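# Getting a stuck jar lid off

I used to own a rubber gripping disc, a strap wrench and a thing called the Tustia that clamped on with a lever and looked like it belonged in a dental office. Total outlay: more than the pickles inside were ever worth. These days I keep a drawer of much cheaper tricks, and they go in the order I try them, from dignified to less so.

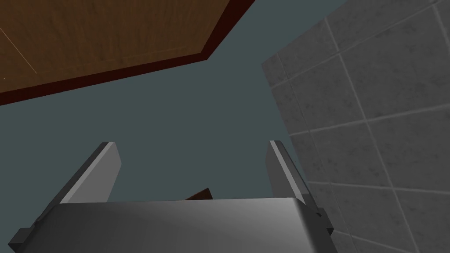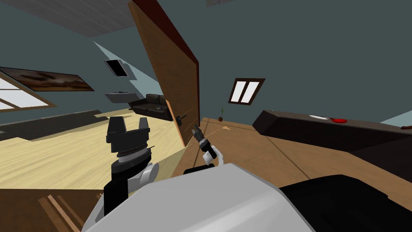
Chinyere Nwachukwu wrote in to say that I had skipped the rubber glove last time, and that a plain dishwashing glove beats anything sold for the purpose. She does all her canning with one hanging by the stove. Fair enough. The glove is now first on the list.

**Dry everything.** Lid, jar, hands. Half the jars I have sworn at were greasy from the last time somebody made a sandwich. Wipe the lid with a little vinegar on a paper towel, dry it, put on the glove and try again before you get creative.

**Break the seal.** New jars are held shut by a vacuum, and muscle is a poor argument against a vacuum. Slide the tip of a teaspoon under the rim and lever outward, gently, until you hear the pop. Don't use your good paring knife. I did, and it is now my bad paring knife.

**Warm the lid.** Run hot tap water over the metal for 30 seconds, turning the jar so it heats evenly. Keep the water off the glass if the jar came out of the fridge. Cold glass and hot water don't get along, and you'll be picking pieces out of the drain until August.

**Tap it.** Three firm knocks around the edge with a wooden spoon. This is best for honey, molasses and jam, where the trouble is sugar dried in the threads. If it's a serious case, stand the jar upside down in a bowl with an inch of warm water, just enough to cover the lid, and go do something else.

**Rubber bands.** The wide kind that comes on broccoli. Put one around the lid and one around the jar. They cost nothing, and I have 3,000 of them behind the flour anyway.

**Last resort.** Punch a small hole in the lid with a bottle opener or a nail. It will open immediately, and it will also never seal again, so plan on a lot of olives this week. Check for metal bits before you eat any.

Once it's open, wipe the threads on the jar and the inside of the lid before closing it. A clean rim is the difference between opening the jam and going through this whole list again at 7 a.m. in a bathrobe. And snug is tight enough. Whoever closes the jars in my house seems to be preparing them for a sea voyage. I live alone.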